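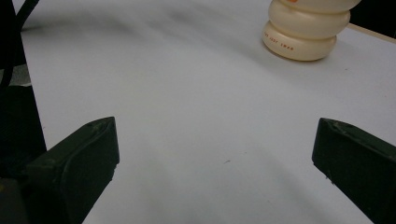
Hollenstein has completed its review of the Brenar hand-held gripper kit, supplied by Meser. Our findings follow in this thread. 1/5

The kit was used by three operators over 87 working hours. They recorded 407 pick-and-place demonstrations, of which 369 met our standard for training use. 2/5

Operators found the grip comfortable for short sessions. Marlies Riedl recommends a break every half hour — the tool is heavier at the front than the data sheet suggests. 3/5

Setup instructions are clear. The calibration section is less so, and we have asked Meser to revise it before the August release. Replacement fingers are sold only in pairs. 4/5

We recommend the kit for laboratories that already have staff to check recordings. Questions on the test method may be sent to Beat Steiner at our evaluation office. 5/5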